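科尔莱泰巧克力工坊开放日，逛了大半天

去之前我其实没抱太大希望，总觉得所谓开放日就是排队、领一小块试吃、然后被领进小卖部。结果早上十点不到就站在 Korletey 门口，出来的时候天都快黑了，鞋底还沾着可可壳！

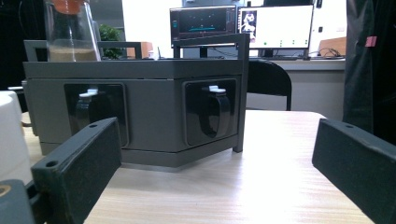 先说怎么去的。工坊不在市区，要坐郊线到 Karow 站，出站右转沿着河一直走，走到一个卖自行车的铺子再左拐。我第一次走过了头，绕到一片菜园后面，问了个遛狗的大叔才找回来。如果带小孩或者老人，建议站前直接坐小巴，班次不多，但是司机会等人。

门票在网上预约，六欧一位，现场买是十欧，差得还挺多的，所以能提前就提前。票里包含一杯热可可和一次讲解。我约的是第一场，讲解的是 Nkrumah Bawa，个子很高，说话慢悠悠的，德语和英语换着来，碰到我们几个中国人还会停下来等我们互相翻译完（真的很贴心）。

第一站是存豆子的仓房。一推门那个味道我完全没想到，不是巧克力味，是酸的，有点像醋，又有点像放久了的果干。Nkrumah 说这就对了，发酵过的豆子闻着就该这样，要是一点酸味都没有他反而会担心。麻袋一排排码着，袋口缝着不同颜色的线，分产区用的。他让我们每人抓一把，捏开看里面的颜色，紫的是发酵得不够，棕的、裂纹多的才是好的。我捏了一颗紫的放嘴里嚼，涩得整张脸都皱起来了，旁边一个小姑娘笑了我好久。

墙上贴着这一季的入库单，我凑过去看，最近一批是 2271 公斤。我问他这能用多久，他说看圣诞节前大家有多馋。

然后是烘焙间，这是我最喜欢的一段。他们用的是一台老滚筒烘豆机，铭牌上写着 Kusta，据说是从一家关掉的咖啡作坊收来的，修了一个冬天才转起来。机器一开，整个房间嗡嗡响，讲解得靠喊。烘到一半他会抽出一小勺给大家闻，隔一会儿再抽一勺，酸味一点一点退下去，面包味、坚果味慢慢上来，到最后终于有了我认识的那种巧克力味。队伍里有个人问能不能买刚烘好的整豆，可以的，出口那边有，我买了两包，回家配酸奶吃特别香。

去壳那一步比较吵，灰也大，眼镜上蒙了一层。壳不扔，装袋卖给附近种花的人铺花坛，也有一部分拿来泡茶。可可壳茶我喝了，颜色像淡普洱，味道嘛……见仁见智，我同行的朋友很爱，我觉得像泡过巧克力包装纸的热水，哈哈。

研磨间不能进，只能隔着玻璃看。几台石磨转得很慢，里面的浆又黑又亮，像要流出来又流不出来的样子。一磨就是好几天，夜里也不停，所以总要有人值班。值夜班的人可以在里面放自己喜欢的歌，Nkrumah 说他值班的时候放老爵士，Cecilia 值班的时候放什么他就不评论了。

Cecilia 就是 Cecilia Dogbe，这里的调温师傅，下午的手作课也是她带。这个课要另外报名，名额少，我是刷到有人退票才捡到的。她跟 Nkrumah 完全是两种人，语速飞快，手更快，一边把巧克力浆倒在大理石台上来回刮，一边问我们谁在家试过调温、谁失败过。几乎所有人都举手了，她特别高兴，说那今天大家就有救了。

我记下来的几点，给想在家试的朋友：刮的时候铲子要贴着台面，别抬起来，抬起来就带进气泡；台面边上最先凉，要不停往中间收；用嘴唇下面那块皮肤试温度，觉得微微发凉就差不多了。她还说厨房里千万别同时烧开水，有一点水汽进去整盆就结块。我上次在家做就是旁边煮着面，怪不得！

每人可以做一板，配料自己加。我放了烤榛子和一点海盐，同桌的一对母女放了干辣椒，做完还掰了一角给我尝，意外地好吃，后劲上来的时候正好巧克力化完。冷却要等一会儿，这段时间可以去院子里喝那杯热可可。可可是用水煮的，浓得勺子搅起来都费劲，不甜，要加糖自己加。外面很冷，捧着杯子站在火盆边上，谁跟谁都能聊两句。

午饭我是在院子里的摊位解决的。有个卖炖菜的，花生酱炖鸡配米饭，分量很足，微辣，我吃得干干净净。素食的话有烤南瓜汤，朋友说偏咸。洗手间在主楼后面，只有两间，手作课开始前会排长队，早点去。

最后当然还是逃不过小卖部，不过这个小卖部我服气。所有板块都可以先尝，店员不催，还会拿水给你漱口。我最喜欢的是一款叫 Jostix 的细长条，里面夹了碎可可豆，咬起来咔嚓咔嚓的，包装纸上印着河边那排柳树。另外有一种百分之百的，我试了米粒大的一块就认输了。价格比超市贵不少，好在开放日当天有折扣，最多能便宜到六折，挑的是快换季的口味。想省钱的话直奔靠窗的那个筐。

不太满意的地方也说一下。路线指示做得一般，从烘焙间出来有两个方向，我们这组有三个人走错，后来是另一组的讲解员给送回来的。存包的地方太小，冬天大家都穿得厚，外套堆成山，我找围巾找了好半天。还有讲解册子只有德语版，里面其实写了很多有意思的东西，比如这栋楼以前是做纽扣的，我是回来用手机一页页翻译才知道的。

回程我又坐过了站，怪那袋可可豆，一路吃一路看窗外，抬头已经不认识了。下一次开放日是一月，手作课会换成做夹心，Cecilia 让我们早点抢。我已经把提醒设好了，有人想一起去的留言给我，拼个小巴也行，从站前过去能少走好多冤枉路。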